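Workshop notes | Repairs and maintenance

Hard water and the kitchen mixer tap: what wears, and in what order

Most of the enquiries that reach this newsletter between March and the end of winter concern single-lever mixer taps that have gone stiff, drip from the spout, or deliver half the flow they did when new. The usual response is to replace the whole tap. In hard-water districts this is rarely necessary. The body of a decent brass tap will outlast several sets of internals, and the internals are cheap if the cartridge can be identified.

Scale forms fastest where water is heated and then left standing. In a mixer that means the hot side of the cartridge, the aerator, and the last few centimetres of the hot flexible hose. The cold side can look nearly new in a tap whose hot inlet port has closed to half its diameter. If the flow is poor on hot only, look at the isolating valve and the hose before touching the cartridge. If it is poor on both, start at the aerator.
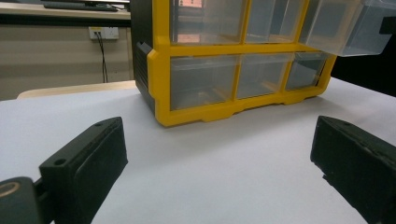
Carola Wendt

The aerator takes the blame for a good deal that is not its fault, but it is the easiest part to check. Unscrew it by hand or with a rubber strap. Do not use bare plier jaws on plated brass. Separate the insert from the housing, note which way up the mesh sits, and leave both in plain white vinegar for 30 minutes. Heavy deposits may need a second soak in fresh vinegar. Plastic inserts tolerate this well. Rubber flow regulators do not like long exposure and should be taken out first and wiped clean.

Run the tap for a few seconds with the aerator off. If the flow is now full, the fault was in the aerator. If not, the restriction is upstream.

Cartridges come in several diameters, and the two most often met in domestic kitchens here are 35 mm and 40 mm. They are not interchangeable. Measure the body of the cartridge across its widest plain section with vernier calipers, and ignore the collar. Then check the height of the spindle and the spacing of the locating pins on the base. Two cartridges of the same diameter can differ in either. Hussam Qaisi, who reads these notes before they go out, points out that the colour of the plastic body tells you nothing, and he is right. Take the old cartridge to the counter with you.

A stiff lever on a cartridge that is otherwise sound is usually lost grease. The ceramic discs ride on a thin film of silicone grease, and hot water carries it off over the years. Some cartridges can be opened, cleaned and regreased. I have done this on a Filholm tap that was well over a decade old and it has stayed free since. Cartridges with a welded base cannot be opened and have to be replaced. Use silicone grease rated for potable water. Petroleum jelly swells the seals and the lever will be worse within months. 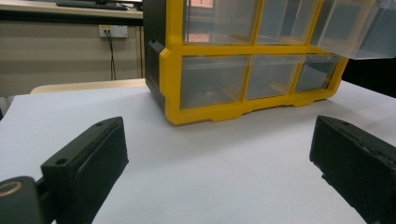

O-rings on the swivel spout are the next item. They fail by flattening on one side, and the leak shows as a slow ring of water at the base of the spout when it is turned. Clean the groove with a cotton bud and vinegar, dry it, and fit the new ring with a smear of the same grease. Sizes are given as inside diameter by section thickness, and a ring that is slightly thin in section will seal for a week and then weep. Anyone keeping a range of sizes should store them flat, one size per compartment, and a yellow-framed organizer with clear drawers does the job well enough. Label the drawers with both dimensions. Keep them out of direct sun, as nitrile hardens.

Reassembly torque is where good work gets undone. The retaining nut over a 40 mm cartridge needs to be firm and no more. Overtightening binds the discs and gives exactly the stiff lever you set out to cure. I tighten by hand, then a quarter turn with the spanner, open the isolating valves slowly, and check for weeping with a dry paper towel. If it weeps, add an eighth of a turn - and stop there.

Descaling the body with the cartridge removed is worthwhile if the seat feels rough to a fingertip. Use a nylon brush. Steel wool leaves fragments that will score a new disc the first time the lever is moved.

Next issue: toilet inlet valves, with Corina Vlad.

Contact the editors | © Udel Workshop Notes | Back to top

We use cookies to remember your reading preferences. Accept | Manage settings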